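Re: "vanity" in furniture listings – one sense or two?

efrade
I edit product copy for a reseller and need a ruling on "vanity". Prellunden uses it in their catalogue for a bedroom table with a mirror. Peixoto uses it for a bathroom cabinet with a basin set into it. Our house style has one entry, "vanity, n.", with no gloss. Should it be split? I have 380 listings to tag before the end of May.

r_matos
Split it. In Australian usage the bare noun defaults to the bathroom unit, and any plumber will read it that way. The bedroom piece is a "dressing table". "Vanity table" is understood but sounds imported.

Sestum
Disagree with splitting. Both are the same sense, furniture for washing or grooming, and the difference is one of reference. You wouldn't give "table" separate entries for kitchen and office. A usage note would cover it.

efrade
The trouble with a usage note is that our search tool doesn't read notes. It reads headwords. A customer who types "vanity" gets both, and the returns desk hears about it.
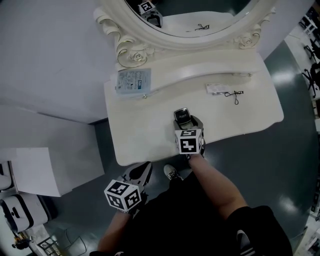

I ran the query again this morning with "dressing table" as a separate headword and the results were much cleaner. What remains is the compound, "vanity dressing table", which turns up in 79 listings. Is that redundant, or is "vanity" doing some work as a modifier?

C.Simoes
Redundant in strict terms, but common. It's like "tuna fish" – the first element already names the thing and the second confirms the category. I'd leave it in titles and cut it from body text.

r_matos
I'd cut it in both. If "dressing table" is the headword, the modifier only drags the bathroom sense back in.

Sestum
Then you've lost everyone in North America, who search "vanity" for the bedroom piece and "bathroom vanity" for the other. The marked form is different on each side. That is a regional labelling problem and has nothing to do with the number of senses.

efrade
Fair point about the labels. Our buyers are nearly all local, though.

gedent
Check the plural while you're in there. I found "vanity's" used as a plural in 10 of ours.

C.Simoes
"Vanities", always. The abstract noun takes the same plural, so no exception is needed.

efrade
Going with 2 headwords and a regional label on the second. Sestum, objection recorded.

Sestum
Still one sense.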